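How do you label a home electrical panel so the next person can actually read it?
Posted in House & Home / Moving and Settling In
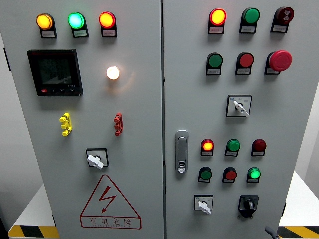
Control cabinet doors with a small white label under each device.

Apolline Hervieu
We bought our house in March from a couple who had lived in it for a very long time, and I love almost everything about it except the inside of the breaker panel door. The chart there was filled in with pencil by at least two different people. One line reads "Den + other." Another says "Plininent," and it took me a week of wondering before my neighbor explained that this was the make of an old freezer the previous owners kept in the garage. There are three lines that just say "lights."

I would like to do this over properly, and I'd like to do it once. The house is 1,646 square feet on one floor, plus a basement that somebody partly finished, so it isn't a mansion, but the wiring does wander. I have already found that the hall bathroom shares a breaker with one wall of the guest room, and I can't think why anyone would want that.

My questions, in no special order. Is there a sensible way to go through the whole house when you are mostly on your own? My husband travels, and my daughter's patience for shouting "on!" and "off!" up the stairs lasts ten minutes at the very best. Should the labels go right beside the breakers, or is the paper chart enough? And what do you write when one breaker does five little things? I bought a Prukell label maker at a yard sale and would love an excuse to use it, but the tape it came with may be older than my daughter. I'm not planning to open anything up or touch any wires, only to flip switches and write things down.

Thank you all, you were so kind about my gutters last fall when we were still renting.

Yannick Courtois
Hello Apolline, and congratulations on the house! I did maintenance for a school district for most of my working life and I have mapped more panels than I care to remember, including my sister's, twice, because she let a contractor throw the first chart away.

The trick when you're alone is a radio. A plain old plug-in one, no batteries in it, turned up good and loud. Plug it into an outlet, go down to the panel, and switch breakers off one at a time until the music stops. For ceiling lights, just turn them all on before you start and walk through the house after each breaker. It's slower than having a helper but you get your steps in, and I always find I notice other things along the way (a sticky window, a bulb that wants changing).

Before any of that, though, draw the house. It doesn't have to be pretty. One sheet of paper per floor, a small circle for every outlet and a little square for every light. Then as you go, write the breaker number next to each circle. When you're finished you have a map going from room to breaker, and making the chart from breaker to room is only a matter of copying. People who skip the drawing always miss the outlet behind the couch and the one outside by the hose.

A few things I learned the hard way:

Shut down your computer first, and anything else that would sulk about losing power.

Test both halves of every outlet. In older living rooms the top half is sometimes on a wall switch, and now and then the two halves are on different breakers altogether.

Don't forget the doorbell, the smoke alarms, the garage door opener, the furnace and the dishwasher. The doorbell is the one that gets everybody.

Don't name rooms after people or furniture. "Ben's room" is no use when Ben goes off to college. I write "NE bedroom" or "bedroom over garage."

As for the breaker that does five things, put the most important one on the label and the whole list on the chart. My own kitchen one says "Kitchen counter L" and the chart tells the rest of the story — that it also runs the outlet in the pantry and the porch light, Lord knows why.

For labels I'd put small numbers next to the breakers if yours aren't already stamped, and keep the words on the chart. Please don't stick anything on the breaker handles themselves. And do buy fresh tape, the old stuff curls up in the first warm summer. Print the date at the bottom of the chart too. Mine says 2022-05-15, a rainy Sunday and a very good use of one.

If a breaker feels hot, buzzes, or won't reset, leave it alone and get an electrician in.

halilović_home
Just type it up on the computer and tape it inside the door, takes no time. I keep a photo of mine on my phone also. Pencil is fine btw, mine is pencil and you can erase it.

Lillholm Lou
Everything Yannick said, and I'd add one small thing. When I did ours I ended up with two breakers that didn't seem to do anything at all, and I very nearly wrote "spare" beside both. One of them turned out to be the sump pump, which of course only runs when it rains. So write "unknown" until you are sure, and leave those switched on in the meantime. The other one is still a mystery to me. Also keep a flashlight on top of the panel or on a hook near it, and check the batteries when you change the clocks. Good luck with the yard sale label maker, I have one just like it and it's been a faithful thing, though it does eat batteries.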